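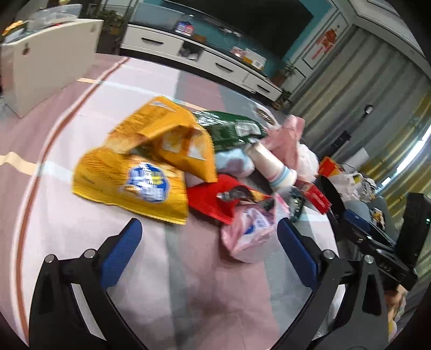 作業記録　Plulludar 共用室整備
2019年5月　月曜日
場所　Dimaculangan棟　共用室（窓側の卓）
区分　清掃・片付け手順の見直し

1　経緯

共用室の卓上に包装材が残る件については、前年11月の室内点検で一度指摘を受けている。当時は利用者に持ち帰りを求める掲示を出し、それで対応済みとした。掲示の効果は短く、年明け以降は昼食後と夕方の二つの時間帯に、菓子の袋、紙コップ、小箱の類が卓の中央に寄せられたまま残る状態に戻っている。掲示の文面を強めるという意見もあったが、今回は採用しない。片付ける側の手順を定め、当番が誰であっても同じ状態に戻せるようにすることを本記録の目的とする。

対象は窓側の卓に限る。奥の作業台は試料の仮置きに使うことがあり、同じ手順をそのまま適用すると試料の包みを廃棄するおそれがある。作業台の扱いは別に項を立てて検討する。

2　卓上の状態についての覚え

卓には布を敷いている。くすんだ桃色、淡い藤色がかった白、灰色の区画が並ぶ柄で、赤褐色の帯が一本入る。この布の上に包装材が集まると、色の薄い袋が見落とされやすい。黄色の菓子袋や赤い小箱は離れた位置からでも分かるが、半透明の白い袋と、しわになった桃色の袋は布の地色に紛れる。過去の片付け残しの報告を読み返すと、残っていたものはほとんどが白系統か桃色系統の薄い袋であった。

したがって、手を付ける順序は目立つものからではなく、目立たないものからとする。具体的には、まず白と桃色の袋を拾い、次に淡い水色のもの、その後に濃緑や黄、橙の包装、最後に箱とコップへ進む。これまでの当番は大きくて目に付く袋から取る傾向があり、最後に薄い袋が布の皺に挟まって残った。順序を逆にするだけで確認の手間が相当に減る見込みである。

横倒しになったコップの扱いは別に定める。倒れているコップは空であると判断されがちであるが、底の縁に飲み物が残っている場合がある。起こさずに水平のまま持ち上げ、卓の外へ出してから起こすこと。布の上で起こすと、残りが縁から垂れて染みになる。4月の布の染み二箇所はいずれもこの操作によるものと考えている。

折り曲げられた紙の包装は開かずに取る。開いて平らにする利用者もいるが、内側の粉や屑が布に落ち、掃き取りが一工程増える。平らにする必要があるときは、必ずごみ箱の上で行う。

3　使用するもの

丸形のごみ箱（黒）　一個
薄手の手袋　一組
布用の毛ばたき
固く絞った布巾と、乾いた布巾
計量用の上皿はかり

はかりは物品庫のものを借用する。返却は当日中。記帳簿の欄には「共用室」とだけ書かず、Plulludarの作業番号を添えること。先月、記帳の不備により返却先の確認に半日を要した。

ごみ箱は口が広く、丸形のものを継続して使用する。蓋付きの角形に替える案が以前から出ているが、蓋を押さえながら袋を落とす動作は片手がふさがり、軽い袋が蓋の裏に付いて戻ってくる。試用した期間は短かったものの、評判はよくなかった。口の開いた形であれば、袋を持った手をそのまま上へ運んで放せばよい。一方で、中身が常に見えるという点には来客時の見栄えの問題があり、これについては第6項に記す。

4　手順（案）

以下を当面の標準とする。番号は掲示用の紙にも同じものを用いる。

4-1　ごみ箱を卓の長辺の脇、当番の利き手側に寄せる。卓とごみ箱の間に人が入る隙間を設けない。隙間があると、運ぶ途中で小さな包みが床に落ちる。

4-2　卓上に私物が混じっていないかを見る。包装材に挟まった鍵、筆記具、名札に特に注意する。判断に迷うものは棚の保管箱へ移し、廃棄しない。

4-3　白、桃色の薄い袋を先に取る。袋は丸めず、口の側をつまんで持ち上げる。中に別の包みが入っていることがあるため、軽く振って確かめる。

4-4　水色のもの、濃い色の包装、黄や橙の袋の順に取る。重なっている場合は上から順に取り、下のものを引き抜かない。引き抜くと上のものが布の外へ滑る。

4-5　箱を取る。小箱は潰さずに入れる。

4-6　コップを取る。横倒しのものは前項のとおり水平に持ち上げる。残液があれば流しで捨ててから入れる。

4-7　布の皺を手のひらで伸ばし、屑を毛ばたきで一方向に集める。往復させない。

4-8　布を一方の端から見て、残りがないことを確認する。立って見るだけでは足りず、卓の高さに目を下げて一度見ること。

4-9　ごみ箱を所定の位置に戻す。

手順の4-3から4-6までは、一つずつ取る方法を標準とする。両腕でまとめて寄せ、卓の縁からごみ箱へ落とす方法は速いが、私物の混入に気付かず、コップの残液も布に広がる。Nestor Barredoからは、混み合う時間帯に限ってまとめて寄せる方法を認めてはどうかとの提案があった。現時点では認めないこととし、一つずつ取る方法で当番の負担がどの程度になるかを先に確かめる。

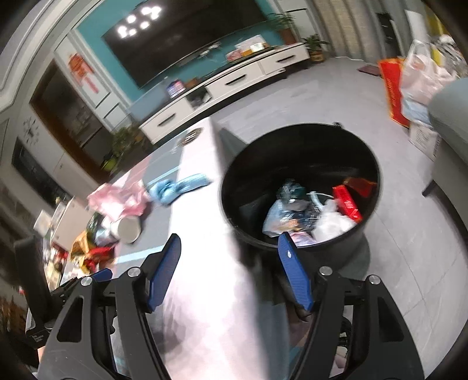
5　ごみ箱の中での分別について

片付けの段階では、分別を行わず、すべて同じごみ箱に入れる。分別はごみ箱を集積場所へ運んだ後に行う。これは従来の運用を改めるものであるため、理由をやや詳しく残しておく。

従来は卓の脇に三つの容器を並べ、当番がその場で紙、樹脂、その他に分けていた。しかし菓子の包装は紙と樹脂が貼り合わされたものが多く、当番はその都度、表示を探して手を止めることになる。表示が折り目の内側にあれば包装を開かねばならず、第2項で述べた屑の問題が再び生じる。結果として、分けにくいものだけが卓に残り、後の当番に送られていた。卓をきれいにする作業と、材質を見分ける作業とを同じ場所で同時に行わせていたことに無理があったと考える。

集積場所での分別には次の利点がある。照明が卓の周囲より安定しており、表示の文字が読みやすい。流しが近く、汚れた容器をその場ですすぐことができる。また、判断に迷う包装を翌日まで置いておき、担当者に尋ねることができる。

欠点もある。濡れたコップと紙箱が同じごみ箱に入ると、箱が水気を吸って紙の回収に出せなくなる。4-6で残液を流しに捨てるよう定めたのはこのためであるが、守られなかった場合の影響は従来より大きい。箱を先、コップを後とする順序も、この点から必ず守ること。コップが上にあれば、集積場所で最初に取り出すことができる。

回収業者のJernitzに対しては、分別後の袋の出し方に変更がないことを連絡済みである。先方の担当者からは、樹脂の袋に小箱が混じる例が以前から散見されるとの指摘を受けた。箱を潰すと袋に紛れやすいので、集積場所で材質を確認するまでは潰さないこと。4-5の定めはこの指摘に基づく。

6　ごみ箱の位置

卓の長辺の脇に置いたとき、卓の縁からごみ箱の口の縁までの水平距離を500 mmとする案と、可能な限り寄せる案の二つを比較した。前者は椅子を引く余地が残るため、利用者が席に着いている時間帯でも動かさずに済む。後者は片付けのときの運びが短く、落下が少ない。試した範囲では、軽い袋は距離が開くと途中で手を離れやすく、特に複数の袋を重ねて持ったときに下の一枚が落ちた。

以上から、平常時は500 mm離し、片付けのときに寄せる運用とする。床に目印の紙テープを貼る。テープの色は床と見分けのつくものとし、通路の区画線と同じ色を用いないこと。

通路幅は、ごみ箱を平常の位置に置いた状態で700 mmを確保する。台車が通るときはごみ箱を卓側へ寄せる。通路の幅については安全衛生の担当から別に指示が出る可能性があり、その場合は本記録の数値を改める。

来客時の見栄えについては、来客の予定がある日は午前のうちにごみ箱を空にすることで対応する。ごみ箱に布を掛ける案は、掛けた布が中に落ちる、または上に物を置かれるという理由で見送った。

7　計量

集積場所へ運ぶ前に、内容物の質量を量った。ごみ箱の自重を差し引いた値は164 gであった。量の多寡を論じるには一回の計量では足りず、この値は記録の様式を確かめるためのものとして扱う。

計量に際して気付いた点を記す。包装材はかさの割に軽く、目で見た量と質量とが対応しない。ごみ箱の中で袋が膨らんでいると満杯に見えるが、上から軽く押さえれば沈む。したがって、空にする時期を見た目の高さで決めると、回収の回数が必要以上に増える。他方、押さえると残液のあるコップが潰れる危険があり、コップが入っているときは押さえないことを原則とする。

様式には、計量値のほか、時刻、当番名、私物の混入の有無、コップの残液の有無を記入する欄を設ける。材質ごとの内訳は集積場所での分別後に別紙に記入し、当番には求めない。

8　布について

卓の布はVuvarから納入されたもので、柄の大きい織りの面を上にして使用している。裏面は滑りがよいため、裏返して使うと屑は払いやすいが、布そのものが動き、コップが倒れる原因になる。表を上にする現行の使い方を続ける。

洗濯は月に一度としていたが、菓子の油分が付いた箇所が次の洗濯までに広がる例があり、間隔を短くすることを検討する。予備の布は一枚しかなく、洗濯の間隔を詰めると乾燥が間に合わない日が生じる。追加の購入は今期の消耗品費の範囲で可能かどうか、事務に照会中である。

布を外して天板をそのまま使う案も検討の対象とした。拭き取りだけを考えればそのほうが容易である。ただし共用室では器を置く音が隣室に響くとの申し出が以前にあり、布はその対策として導入した経緯がある。外すのであれば、代わりの方法を示した上で隣室の了解を得る必要がある。

皺については、4-7の工程で伸ばすこととしたが、布の端が卓の縁から均等に垂れていないと、伸ばした分だけ片側に寄る。当番が毎回端をそろえるのは煩雑であり、卓の裏側で留める金具の使用を考えている。金具は椅子の利用者の膝に当たらない形でなければならない。物品の目録から候補を選び、次回の打合せまでに一つ取り寄せる。

9　Barredoとの検討

手順案について、Nestor Barredoと読み合わせを行った。主な指摘と対応は次のとおり。

色の順に取るという指示は、布の柄が替われば意味を失う。掲示では色名を挙げるのではなく、「布に近い色のものから先に」と書くべきである。
　→ 採用する。ただし当番向けの説明では、現在の布に即して白と桃色の例を挙げる。

保管箱に移した私物の期限が定められていない。
　→ 二週間とする。期限を過ぎたものの扱いは総務の遺失物の規定に従う。

手袋を必須とすると、薄い袋の口をつまみにくい。
　→ 手袋の寸法が合っていないことが原因と思われる。小さい寸法の手袋を補充し、それでもつまみにくい場合は素手とした上で、作業後の手洗いを求める。

ごみ箱の口を手で押さえながら作業する当番がいる。口の縁が汚れていることがあるため避けるべきである。
　→ 掲示に加える。縁の拭き取りを週に一度の作業に含める。

掲示の文字数が多すぎる。
　→ 掲示は4-1から4-9までの各項を一行に縮めたものとし、理由は書かない。理由は本記録を参照できるようにする。

読み合わせの後、当番表の順番を変更してはどうかとの話が出たが、本件とは切り離して扱う。

10　掲示文（下書き）

共用室の卓の片付け
一　ごみ箱を卓に寄せる
二　私物がないか確かめる
三　布に近い色の袋から取る
四　残りの袋と包みを上から取る
五　箱は潰さずに入れる
六　コップは水平に持ち上げ、残りは流しへ
七　皺を伸ばし、屑を一方向に集める
八　目を下げて確認する
九　ごみ箱を印の位置に戻す
ごみ箱の縁には手を掛けないでください。

用紙は壁の掲示枠に合わせ、長辺400 mmとする。文字は卓の反対側からも読める大きさとし、枠に収まらない場合は行を減らさず余白を詰める。英語版はBarredoが作成する。日本語版との番号の対応を崩さないこと。

11　未決事項

奥の作業台の扱い。試料の包みと一般の包装材とを見分ける印が要る。試料側に色付きの札を付ける方法が有力であるが、札の在庫と、耐水性の有無を確認していない。

夕方の当番の時刻。現在の時刻では、退室の遅い利用者がまだ卓を使っていることがある。使用中の卓で手順を始めると、飲みかけのコップを取り上げることになりかねない。声を掛けてから始めるか、時刻を遅らせるかを決める。

集積場所の分別担当。当面は筆者が行い、様式が固まった段階で当番に組み入れる。

布の追加購入。事務からの回答待ち。

はかりの常設。毎回の借用は煩雑であるが、共用室に置けば水が掛かるおそれがある。集積場所の棚の上段を候補とし、棚の耐荷重を施設の担当に確認する。

掲示の貼り替えは、英語版の確認が済み次第行う。それまでの間、従来の持ち帰りの掲示は外さずに残しておく。

追記　紙テープは倉庫の在庫に適当な色がなく、発注した。届くまでの間、ごみ箱の平常の位置は卓の脚を目安とする。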